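Does Drying Indoors Make Your Room Damp? My Second Year Home Environment Project

Submitted 24 Sep 2010

I picked this topic because of my bedroom window. Every morning in February it was streaming with water, and my landlady said it was my own fault for drying clothes on the radiator. I said it was the window. We left it there, but I kept thinking about it, and when our tutor Josée Vachon asked for project ideas I put my hand up before I'd thought about how much washing I would have to do (a lot!).

The plan was simple. I'd dry the same load in different ways and write down the humidity in the room before, during and after. I borrowed two little humidity meters, both made by Kokia, from the department cupboard. One went on the bookshelf and the other by the window. Trí Ung lives across the hall from me and has exactly the same room but facing the other way, so he agreed to be my comparison. He wasn't allowed to dry anything at all for the whole project and took his washing to the launderette, which cost him more than he'd like me to say.

The load was always the same: towels, pillowcases, a couple of cotton cloths and one pair of jeans. I weighed it dry, then weighed it again when it came out of the machine, and the difference is the water that has to go somewhere. I hadn't really pictured that before. You hang up your things, they get lighter, and all of that water is now in the room with you while you sleep.
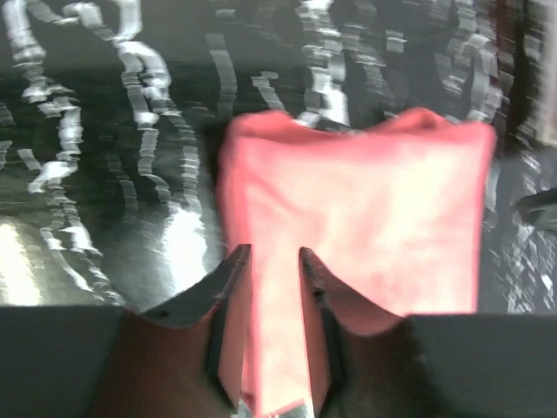 I did 19 drying runs in the end. I wanted 30 but the machine in our block broke and then it was exams. Each run had the door shut, and I changed one thing at a time: window shut, window open on the latch, heating on, heating off. Mervin Turcotte from my seminar group pointed out that I was also in the room breathing, which is fair, so for the later runs I went and sat in the kitchen.

With the window shut and the heating on, the clothes dried fastest but the meter on the bookshelf shot up and stayed up all night. With the window on the latch it rose a bit and came down again by bedtime. The worst was window shut and heating off, where the jeans were still clammy the next day and the whole room smelled like a swimming bag. Trí's room hardly moved on any of those days, except once when he had people round for noodles.

The lowest reading I got all project was 38 per cent, on a bright cold afternoon with nothing drying. I was quite proud of that one and took it to show Josée.

There are things I'd do differently. I should have checked the meters against each other at the start, and I didn't do it until halfway through, when I found the window one always read a little higher. I've corrected for it in the tables but it makes the early runs a bit shaky. I also never wrote down the weather outside properly, just "wet" or "nice", and a damp day must change what an open window can do.

So my landlady was partly right, and I've told her so. The window is still draughty though, and I did mention that too. Thanks to Trí for the launderette trips, and to Mervin for reading my tables.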